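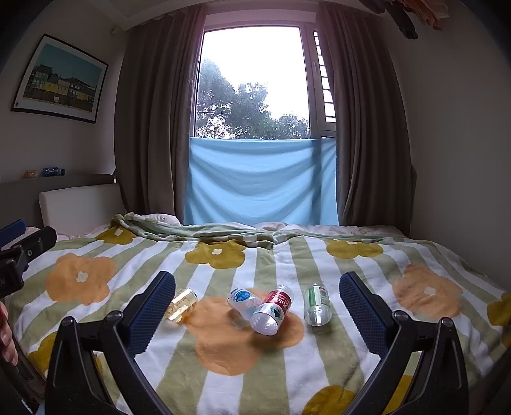 Home Care Basics, Unit 4: Clearing the Bedroom
Notes by Anahera Bright
Jun 15, 2020
6 min read

We use cookies to remember your settings and to count visits. Accept / Manage choices

Welcome back, everyone, and thank you for sending in your room diaries after the last unit! I read every one of them with a big mug of tea beside me, and I was so pleased to see how many of you had gone straight for the room you like least. For most people that seems to be the bedroom (guests never see it, so it gets left), and this unit is all about that room. We'll begin with the bed, spend a fair while on bottles, and finish with blankets, which always bring up more questions than I expect.

4.1 Why we start on the bed

The bed is the biggest flat surface in a small bedroom, and things land on it. Please don't feel bad about that. I would much sooner you used it on purpose, as a sorting table, than tried to work on the floor with your knees complaining. Gather the small loose items from the nightstand, the windowsill and the bag you carried all week, and lay them out where you can see them in daylight.

A patterned bedspread can make this harder than it sounds. Think of a fleece with wide sage green and white stripes and big orange and mustard flowers all over it: a clear plastic bottle lying on one of those flowers takes on the color underneath, and your eye slides right past it. The label is often what you notice first, a bit of red or blue or green. If your own bedding is busy like that, spread a plain towel on top before you begin. A light one for dark items, a dark one for clear plastic. Several of you in the Minhas group tried this last term and told me the job went faster.

4.2 Small plastic bottles

Four little bottles on a bed don't look like much of a task, and yet I have watched people spend longer on them than on a whole closet, mostly from picking each one up, wondering, and putting it down again. Let's take it slowly once, and after that it will go quickly.

Pick up one bottle and keep it in your hand until you've decided. Check the cap first. If it has a cap, tighten it and stand the bottle upright on a tray. Then turn it so you can read the label. Empty bottles go to the recycling, following whatever your town asks for with caps and labels (do look this up, the rules vary so much). A bottle with something left in it goes back to the room where it gets used, or down the drain if it's only old water.

Now, the unlabeled ones. A clear bottle with a bit of yellowish something in it and no readable label is a mystery, and we do not sniff or taste mysteries in this class. Stand it apart, ask the people you live with, and if none of them can say what it is, treat it as unknown household liquid and ask your local waste service what they'd like done with it.

Bottles also like to lie across each other, with one label hidden under the next. Separate them before you sort.

4.3 The throw at the far end

Every bed seems to have one, doesn't it? A throw pushed down or up to one end, all in bunches, with a pillow rumpled behind it. Leave it alone until the small things are off the bed. Then shake it out gently over the bare bedspread, so anything caught in the folds drops where you'll find it. One student at our Tesura session found 24 hair clips this way, and was delighted!

Fold it in half lengthwise, then in thirds, and lay it across the foot. Plush fleece holds a crease for a little while and then forgives you. Smooth it with the flat of your hand in the direction of the pile.

4.4 Caring for printed fleece

Wash it inside out in cool water with plenty of room in the drum, and skip the fabric softener, which coats the fibers. Dry on low or on the line. If something has dripped on it, blot with a clean white cloth and work in from the outside edge.

Practice for next time

Set a timer for 40 minutes and clear one bed from start to finish in the order above: loose items, bottles, throw, pillow. Write half a page on where you slowed down. Spelling doesn't matter to me one bit, but I do love detail. The reading for Unit 5 is the chapter on nightstands and drawers, which starts on page 124 of the course book, and we'll be doing closets together in July, so start saving your sturdier shoeboxes now.

Get new course notes by email. Enter your address to subscribe. You can unsubscribe at any time.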